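Vorkora Mesh Utensil Cup, Black
Reviewed after 16 weeks of use with the Beledholm two-handled bowl and the Flumel spatula

Bought from Bittencourt as three separate items. They are not sold as a set. The cup is the main subject of this review and the other two are covered to the extent that they affect it.

Cup

Cylinder, straight walls, fine black mesh, thin rim at the top. Weight on my kitchen scale is 231 g. There is no divider or removable insert. The seam on mine is even and I could not find a loose wire end by running a cloth around the inside and outside, which I did before putting anything in it. A cup I owned before this one shed two wire ends in the first month and scratched a drawer front.

The low weight is the first thing to know before buying. With one long utensil in it, the cup stands without trouble as long as the handle is not pulled sideways. With one long utensil and nothing else, a sideways knock on the end of the handle will move the cup, and a harder knock will tip it. Adding a whisk and two wooden spoons on the opposite side fixed this on my counter. If you intend to keep a single tool in it, put it against a wall or choose something heavier.

The mesh lets you see roughly what is at the bottom, so crumbs and bits of dried food are easy to spot. It also lets air through. Utensils put away damp were dry by the next morning in every case I checked, and there was no smell from the base. The tradeoff is that water goes through the sides. Keep a saucer or a folded towel under it if you load it straight from the sink.

Cleaning: warm water, dish soap, soft brush, from the inside out. Flour is the worst thing to get into the mesh. Wetting it turns it to paste, and the paste has to be brushed from both faces. Tap it out dry first. I have not put the cup in the dishwasher. The leaflet does not say whether that is allowed, and I asked Bittencourt in January and got a link to the same leaflet.

Spatula

Flumel, white, long handle with a slight taper, rounded at the end, small hanging hole. It is long for this cup. A good part of the handle stands above the rim and it settles at a diagonal, resting on the edge. The lean takes up space that a shorter utensil would not need, and it will catch a sleeve if the cup is at the front of the counter. I keep it with the handle pointing away from the side I work on.

The hanging hole is small. It fit a 3 mm hook with little clearance and did not fit the hooks on my rail at all. Check yours before planning to hang it.

White shows stains. Tomato came off with soap. Turmeric left a yellow cast that faded over several washes and has not fully gone.

Bowl

Beledholm, light pink, round, ceramic-style, with two looped handles on opposite sides. Listed as a serving bowl; the same item shows up under casserole dishes elsewhere on the Bittencourt site, with no oven rating in either listing. I have used it cold and for warm food at the table only. Weight empty is 1,024 g.

The loops are open, so two fingers go through each. They are a better grip than tab handles when the bowl is full. They also add to the overall width, and the shelf that took my old bowl will not take this one with the handles across. Turned with the handles front to back it goes in.

The interior is smooth, and the Flumel spatula clears batter from the side in long strokes without catching. There is a small leftover line where the side curves into the base. The spatula is long enough that it will not stay in the empty bowl unattended in any position I would trust, so it goes back in the cup between uses. With the cup set slightly behind the bowl and to the right, a right-handed cook can reach it without crossing over the bowl. Left-handed users should mirror this.

Color: the rim on mine is slightly lighter than the inside. I do not consider this a fault.

Photos were taken on a black cloth. A black cup on black cloth is hard to read and anyone judging the mesh should look closely, as there is little contrast anywhere.

Summary of findings

Cup: good mesh, clean rim, too light for one long tool on its own. Recommended if it will hold several utensils.
Spatula: works well, long handle, small hanging hole, stains with turmeric.
Bowl: comfortable handles, smooth interior, oven use unknown. Measure the shelf with the handles included.

I would buy the cup and the bowl again. For the spatula I would look at a shorter one first, or a darker color.

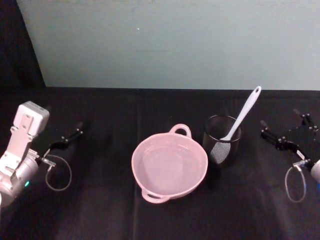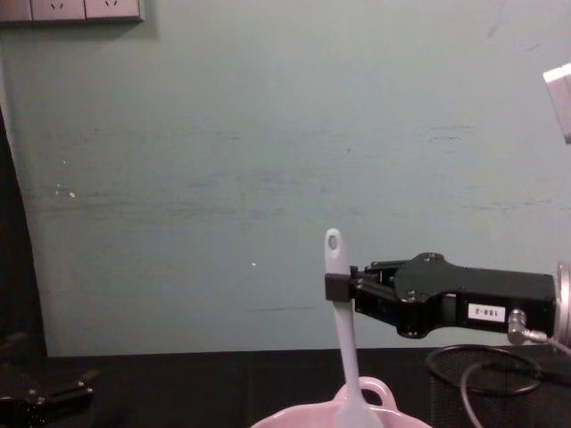
First photo: bowl, with the spatula in the mesh cup. Second photo: wall and outlets behind the black tabletop.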